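Coffee tray hire: your questions

What do I get on the tray?
Beans in a red bowl, a clear cup for measuring, a spoon and mugs.

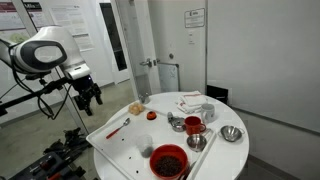
Milk and sugar are not included, so please bring your own.

How much does it cost?
A tray is £6 for the morning. Pay Inès Moulin at the Skernum counter.

Can I use my own beans?
Yes, as long as they are whole. Our grinder does not take ground coffee.

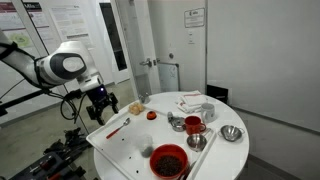

Coffee beans, red-handled spoon and mugs on the round table.

When do trays have to be back?
By 2 pm. On Saturday we close early, so return them by noon. Please rinse the mugs first.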